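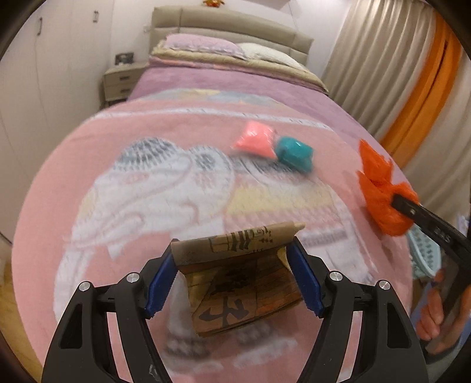 Folded brown paper, wood-grain print, dark characters. Pink blanket underneath.

Sat 26 July, documents bench, Monside

Overtime again. The Nerkmont batch came up from the evidence room in one of those bags that says DO NOT FOLD, folded.

Batch is 28 residence cards, all seized in the same van, all supposedly issued by different town offices. Looked at 12 before lunch. Every one has the same tiny nick in the lower left of the crest, so either the town offices share a very worn plate or somebody has one good file and a lot of optimism. My money is on the file.

Under UV: the fibers on the cards are printed. Real ones sit in the stock and wander where they like. These line up card to card when you overlay the scans. Put three on the light table and they agreed with each other better than this department ever has.

Laminate: peels at the corner with a warm spatula, 70 C, a few seconds. Do not go hotter, the ink comes up with the film and then you get to write a memo. (See December. Memo is still pinned over the sink.)

Fura crashed twice on the overlay step. It does this when the file name has an accent in it, and the case folder is called Tôn, after the moving company whose name was on the van. Renamed my working copy "Ton" and it ran fine. Left the original folder alone, chain of custody, etc. If you open the working copy on Monday and can't find the accent, it is in my notes and nowhere else.

Microprint line along the bottom edge reads as a word under the loupe until the middle, where it turns into gray mush. Same mush on all the ones checked so far. Whoever scanned the genuine card stopped caring at about the same resolution I would have.

Numbers: two of the cards share a serial. The photos on them are of two very different men.

Still to do
- remaining cards, UV and crest only, skip the peel unless something looks off
- ask Nerkmont for the van inventory, second page is missing from our copy
- order loupe batteries, the drawer has the wrong size again
- swab the laminate edges before anyone else handles them
- whoever borrowed the good tweezers, the bad tweezers miss them

Lights off at six, bag resealed and signed, unfolded.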